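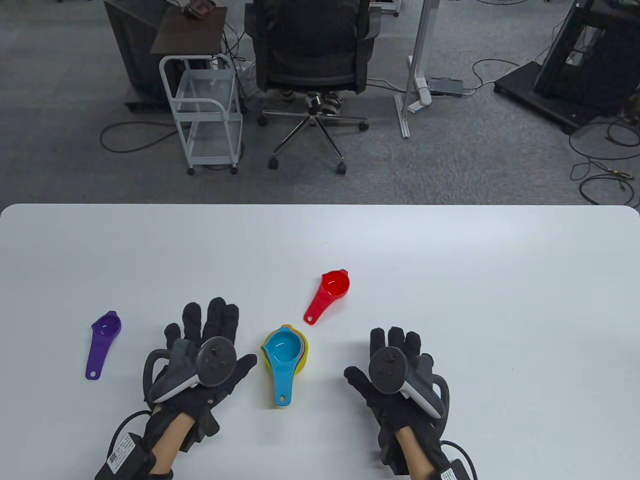

Esitz abre la planificación de equipos para su línea de manipulación robótica

El centro tecnológico Esitz ha iniciado el proceso de planificación y compra de equipos para su línea de manipulación robótica, que se desarrollará en el marco del programa Taltar. La dirección aprobó en agosto el calendario de adquisiciones, que prevé la incorporación de hasta 13 puestos de captura en las instalaciones del centro.

Cada puesto constará de una mesa de trabajo, un par de guantes, dos mandos de mano con sus soportes, los módulos de muñeca y el cableado correspondiente. El pliego separa este conjunto de los brazos robóticos, cuya compra se tramitará en un expediente propio una vez concluida la primera fase.

«La experiencia de ejercicios anteriores aconseja dimensionar primero la captura de datos y después el parque de robots», señaló Pramila Uniyal, responsable de infraestructuras de Esitz. «Un brazo adquirido antes de tiempo consume presupuesto de mantenimiento desde el primer mes, se utilice o no».

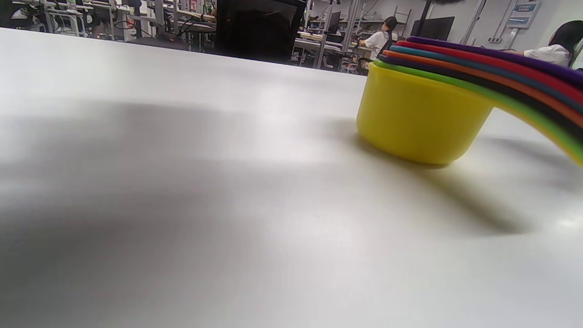

Fotografía: Esitz / Comunicación

El material de ensayo constituye la partida de menor cuantía. Los objetos previstos son de uso doméstico corriente, entre ellos juegos de tazas medidoras de plástico que encajan unas en otras. El centro los ha incluido en el capítulo de fungibles, con reposición trimestral, a fin de que los equipos puedan sustituir las piezas deterioradas sin abrir un nuevo trámite de compra.

La partida principal corresponde a los dispositivos de mano y de muñeca, que absorberán el 51 % de la dotación de la primera fase. El resto se distribuirá entre mobiliario, almacenamiento de datos, instalación eléctrica y formación del personal. Según la memoria económica, el mobiliario existente podrá reutilizarse en parte, siempre que las mesas presenten una superficie lisa y de color uniforme.

La empresa Dinitz se encargará de la integración de los puestos y de las pruebas de recepción. El mantenimiento, por su parte, ha sido adjudicado a Doucet por un periodo de tres años, con un compromiso de sustitución de componentes averiados en un plazo de dos días laborables. El contrato contempla asimismo una reserva de cables, correas y guantes en distintas tallas.

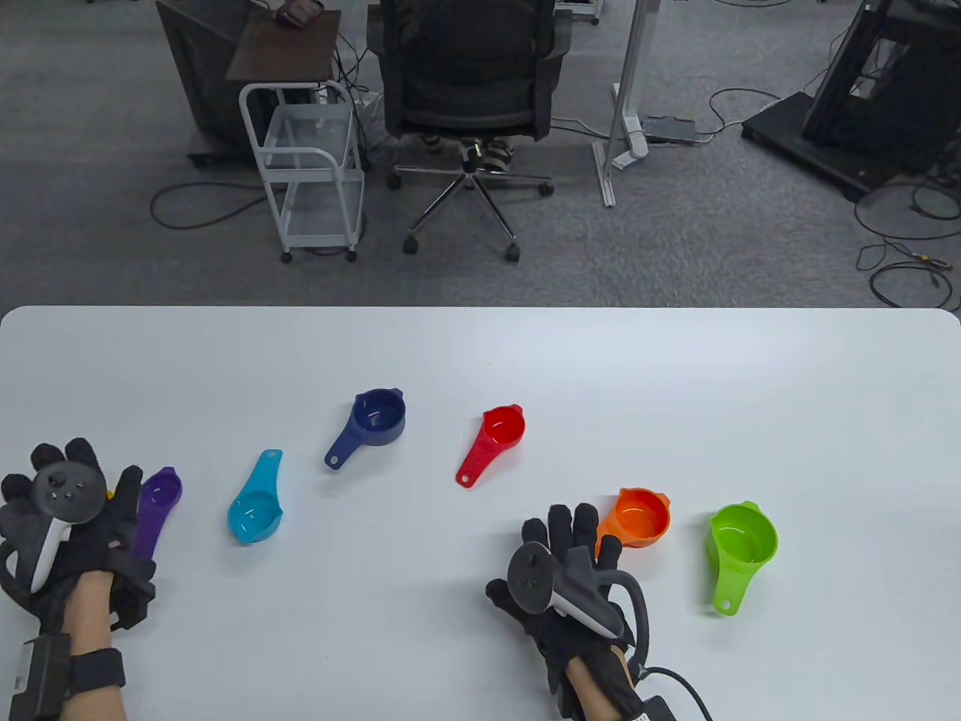
Arlo Ruiz-Ortega, coordinador técnico de Taltar, indicó que el desgaste de guantes y conectores fue uno de los costes infravalorados en la estimación inicial. La versión definitiva del presupuesto los contabiliza por hora de uso y deja de tratarlos como inversión única. El mismo criterio se aplicará a las pinzas instrumentadas de mano, que se emplearán como complemento de los guantes en determinadas tareas.

Los departamentos interesados en disponer de un puesto deberán remitir a la unidad de infraestructuras una previsión de horas, una relación de tareas y el nombre de la persona responsable. Las solicitudes que requieran obras o ampliación de la toma eléctrica se valorarán por separado.
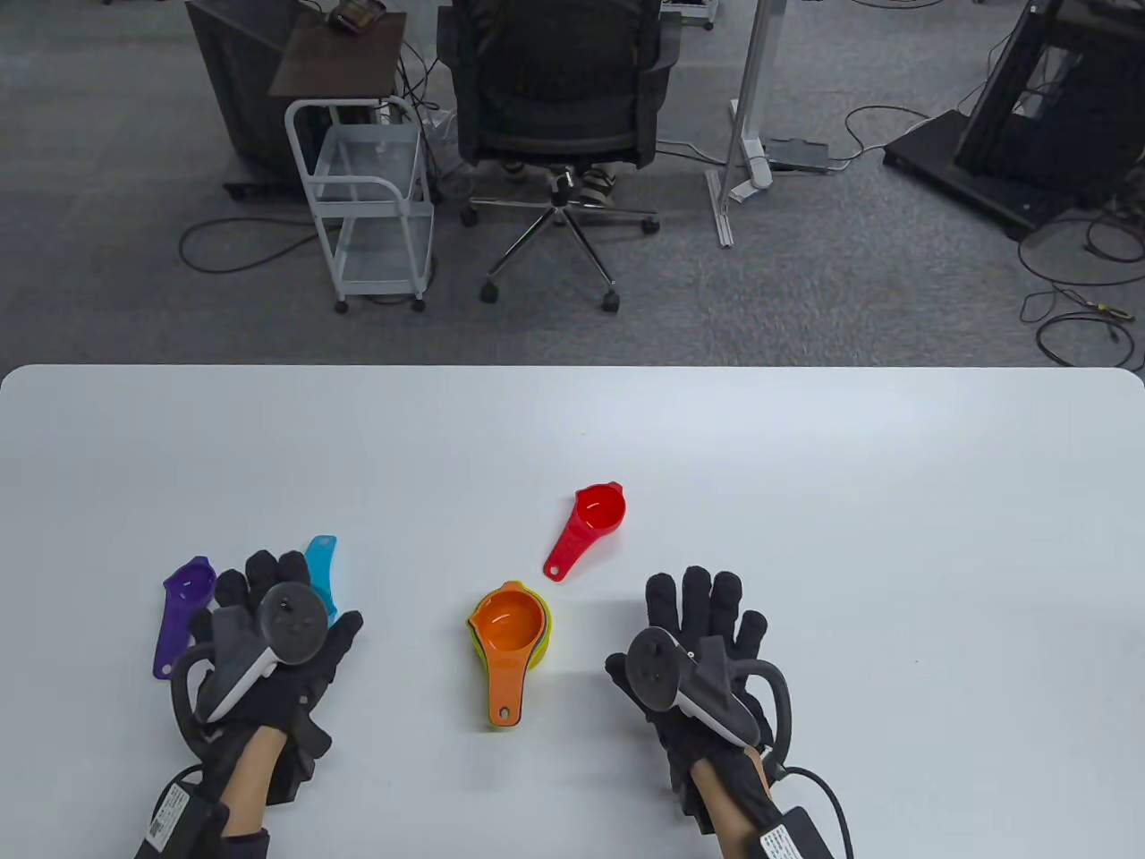

¿Cuándo se comprarán los brazos robóticos?

El expediente se abrirá al término de la primera fase, cuando Dinitz haya entregado el informe de recepción de los puestos y se conozcan las horas de uso registradas. Hasta entonces, los departamentos podrán presentar sus necesidades de carga, alcance y espacio, que servirán de base para redactar las prescripciones técnicas.

La unidad de infraestructuras publicará el modelo de solicitud en la intranet del centro y atenderá las consultas de los departamentos hasta el cierre del plazo.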